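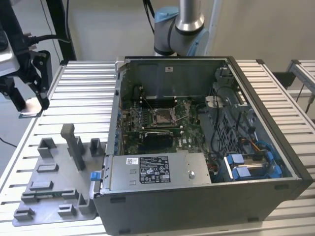

Radwa Zaki replied: Same stop code on mine, and also only when the payroll export runs. Did reinstalling the print driver do anything for you, or should I save my afternoon?

Save your afternoon. I reinstalled it twice, the second time out of spite.

For those joining the ticket now: Bright, our payroll package, exports fine up to employee 52 and then stops with "unable to complete request." It doesn't say which request. The log file it leaves behind is 3,432 lines long, and nearly all of them say OK.

Tried so far, by me, Hamish Fairweather, Cistalley office:

Restarted Bright. No change.
Restarted the server. No change, plus three phone calls.
Cleared the export folder. No change, though I did find the holiday schedule from two managers ago.
Ran the export as administrator. Fails faster.
Called Soltetti support. On hold for over 7 minutes, then advised to restart Bright. 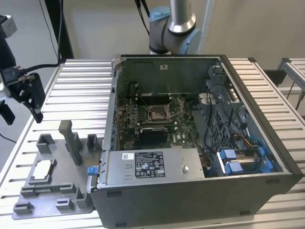
Tower open, processor out of the socket.

Update, 2:15 p.m. Split the export into two batches. The first batch, everyone through 51, went through clean. The second died on its first record. So the trouble is with employee 52 and has nothing to do with how many people we pay, which knocks out the memory theory I was so fond of this morning.

Radwa, could you check whether yours stops on a particular person too? Don't post the name here, the whole Tredadholm branch can read this queue.

Radwa Zaki replied: It does. Mine's a new hire from February. Last name has an apostrophe in it.

So does mine. I would like the last two days back.
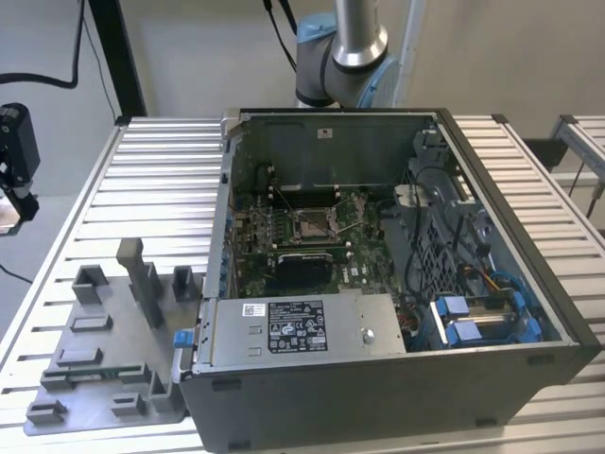 The apostrophe gets into the employee record without complaint, prints on the pay stub without complaint, and then the export reads it as the end of the name and falls over. I removed it from the record, ran the whole export again and it finished in 5 minutes - the first time all week I've seen the green check mark. Bright did at least give me an error message to argue with; a tower with no chip in its CPU socket won't do even that much. The apostrophe has gone back in the record, by the way. It's the man's name, and he'd like it on his W-2.

Workaround until Soltetti ships a patch:

1. Search the employee list for apostrophes.
2. Take them out and write down whose they were.
3. Run the export.
4. Put them back before anybody prints anything.

Radwa Zaki replied: Worked here. Do hyphens do it too?

Hyphens are fine. Accents I haven't tested and don't plan to before lunch. Leaving this open until Soltetti answers, priority dropped to normal.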